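What's In The Bin? Sorting Small Household Stuff By Hand
Project report, Colville house group, October 2020 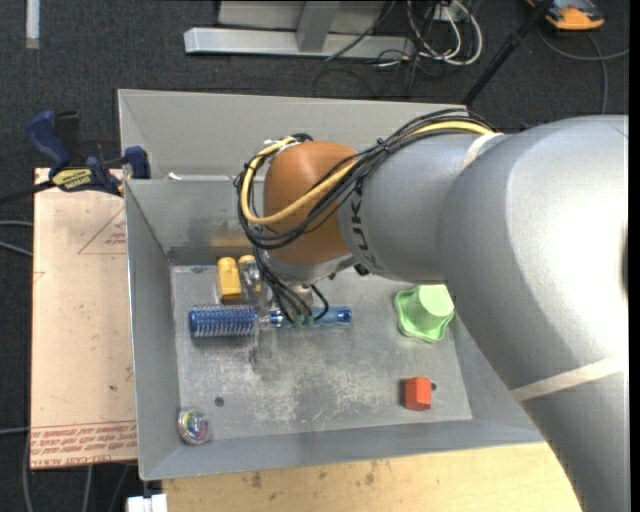
So the idea for this project came from my own junk drawer, which I had been ignoring since we moved in. I wanted to do something for the materials and objects class that didn't need a lab, and I kept coming back to the same question: when a pile of little things ends up together in one container, how do people decide what goes with what? Everybody has a bin like this. A hairbrush, a ball, some plastic bit that came off another plastic bit. I figured I could get a whole report out of that (and I did, though it took longer than planned).

The basic setup was a gray sheet-metal bin, open on top, with a mix of small objects on the floor of it. I started with a cardboard box, but the box sagged at the corners and things slid under the flaps. Metal was better. It's louder, though! Drop a ball in there and the whole hallway hears you.

How I picked the objects

I wanted things with very different shapes, so I could see if shape mattered more than use. The blue hairbrush was the star from day one. It has a cylindrical head with pale bristles going all over it and a see-through handle with a darker tip that has a hole in it, I guess for hanging. People always know what it is right away. The opposite of that was the light green plastic thing with the wavy base and the raised round part in the middle, like a little cup. I asked my housemates what it was and got a candle holder, a juicer and part of a toy. I never settled it, and in my notes it's just "green wavy."

Then there was the shiny ball with the pink, purple, green and blue swirls inside, the small red-orange block with the faceted sides, and a yellow block-like one with a rounded top. I also had a clear plastic item with a yellow top that I kept mixing up with the yellow block in my notes because I had written "yellow" for both. Lesson learned, use better names.

The rest of the collection came from the Biditz thrift store and from two boxes my aunt was going to throw out.

What I asked people to do

Each round was the same. I put a mix of objects in the bin, spread out so they weren't all on top of each other, and asked the person to take everything out and make groups on the table. No rules about how many groups. I wrote down what they picked up first, what the groups were, and anything they said out loud while they were doing it. I didn't time them at first and then I did, and I wish I had just started that way, because now the first batch of rounds can't be compared with the others on speed.

By the end I had logged 3,671 separate pick-ups. Of those, 2,559 were things people grouped by use (bathroom stuff, toys, kitchen stuff). The rest went by color, by size or into what I called the shrug pile. I had really expected color to win, just because the objects are so bright.

What I noticed

The hairbrush got picked up early a lot. My guess is the handle. You can see where your hand goes, and it's the longest thing in there. People mostly grabbed it around the middle of the handle, and if it was lying sideways across the bin they turned it upright before putting it down, which I thought was kind of sweet.

The ball was a pain. If it sat against the wall of the bin, people pinned it to the wall with their fingers and rolled it up the side. If it was out in the open it took off. I ended up starting it in a corner most of the time so a round wouldn't turn into a chase.

Small flat-sided things like the red-orange block got left for last, and a couple of times they got left, period. It was easy to miss one close to a front corner, where the person was looking right over the edge of the bin. I tried a desk lamp and that helped some, but it also made hard shadows next to everything.

"Green wavy" went into the shrug pile more than any other object. When somebody did have an idea of what it was, they put it with kitchen stuff.

Things I would change

I'd use the same bin from the beginning. I'd give every object a number on a piece of tape. I'd also ask people to explain their groups after they finished, since talking while sorting slowed a few of them way down and I think it changed what they did.

The spreadsheet is in the class folder under Sivura, which is just the name I gave the file. Columns one through four are solid. Column five is my handwriting typed up late at night, so go easy on it. I'm planning a second round in December with kitchen drawer things only, and I still need a whisk and a bigger table.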